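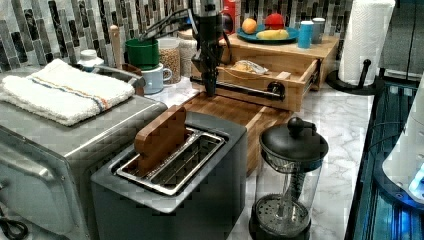
When I moved to this country I believed that a good kitchen is a kitchen with empty counters. My mother's sister, Lakshmi Pisharody, who cooks every Saturday for half of her street, laughed at this idea. She told me to keep outside what the hand looks for before eight in the morning, and to put away the rest. So the toaster stays beside the toaster oven, the cutting board has its own place near them, and the fruit is not hidden in a refrigerator. An orange, an apple and a banana on a teal plate, on top of the small wooden drawer unit, are eaten much sooner than fruit in a bag.

The second rule is about the back wall. Tall things go there, in one row, and they do not travel.

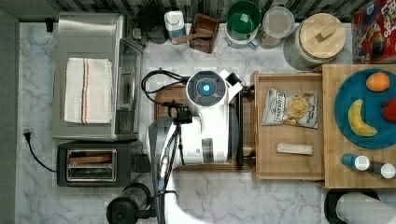

I measured my own counter in May and it is 252 centimeters long, of which I was really using 90. The remaining part was for mail, keys and a Vumo blender I bought for 200 dollars and used twice.

Small drawers on the counter are, for me, the best purchase. Mine came from Thampi, a shop that sells mostly trays and boxes, and it holds tea, clips and packets of sugar. Spoons are another matter. I like to see one wooden spoon lying ready, across a square wooden box at the back, and next to it the cups stacked one in another, so that they take the floor of only one. The towel can rest flat on top of the toaster oven, but I take mine away before I switch the oven on.

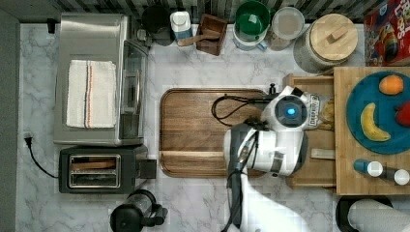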